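From: Costel Pascu
To: the low-cost-manipulation list
Date: 26 Mar 2024
Subject: Re: Anybody used the Plukside hand-held grippers?

Hi Ximeng, hi everyone,

Ximeng Deng wrote:

> We're looking at the Plukside two-hand kit for recording kitchen chores (wiping, putting away, that kind of thing). The quote came in at 1,759 for the pair with the marker cubes, and Rurkano would do theirs for 937 but you print the cubes yourself. Has anybody here used the Plukside pair for more than an afternoon? Mostly I want to know about cloth, and whether my students' wrists will survive.

Yes! We've had the Plukside pair since February and I have opinions, so get a coffee.

Short version: I like them, I'd buy them again, and I'd haggle over the support plan (more on that below). The setup took Nives and me a morning, most of it spent on a firmware update that wanted a different cable from the one in the box. After that they just worked, which I can't say for the last kit I reviewed for this list.

Cloth was my big worry too. The fingertips are pointed, and I figured they'd be great for picking up a pen and hopeless for a rag. Well, they're pretty good! You come down on the rag, squeeze, and let it bunch up between the tips. Folding is another story. Getting hold of one single layer of a thin towel takes practice, and I still miss it a lot (Nives is much better at it than I am, and she lets me know).
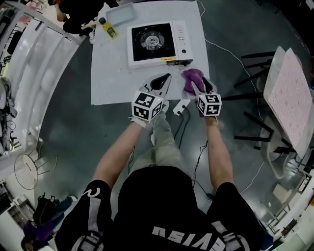
**Stove wiping and table chores**

We do a lot of our recording with a portable gas stove on a white table and a purple cloth in one gripper. It's a nice test because you have to work around the burner and the knob, and you find out fast how bulky those marker cubes are. They stick out more than you'd think from the product photos. Give yourself elbow room, and keep tall stuff away from the middle of the table until people get the hang of it.

We've kept 654 recordings so far and thrown out 97. Most of the bad ones were tracking dropouts when one cube got behind the other, so tell your students not to cross their hands. I nag about this daily. The small green light is handy too, though I wish it were brighter.

Wrists: fine for me for a half hour or so, then I want a break. Weidong Tang has smaller hands and found the trigger a stretch. There's a shorter trigger you can order, and they sent us one free when we asked, so ask.

Now the gripes. The support plan is pricey and what you get is an email address. Zhenhua Hao answered all our questions there and was great, but he also answered them before we'd paid for anything. The export tool only writes their own format unless you get the Nullar plugin, and that one crashed on us with long sessions. Keep your clips short and it behaves.

On Rurkano, I only had a loaner for a few days. The grip felt nicer in the hand, to be fair. Printing the cubes was no big deal, but gluing them on straight was, and every crooked one meant calibrating all over again. If you've got somebody patient in the lab, save the money. If it's going to be you at eleven at night, pay for Plukside.

One more thing, order spare fingertips with the first shipment. Ours took forever to come separately, and we were stuck using the worn ones in the meantime.

Happy to send you a few raw clips so you can try your own pipeline on them, just write me off list. Did Pavlović ever get back to you about their version, by the way? I asked them for a price and never heard a word.

Cheers,
Costel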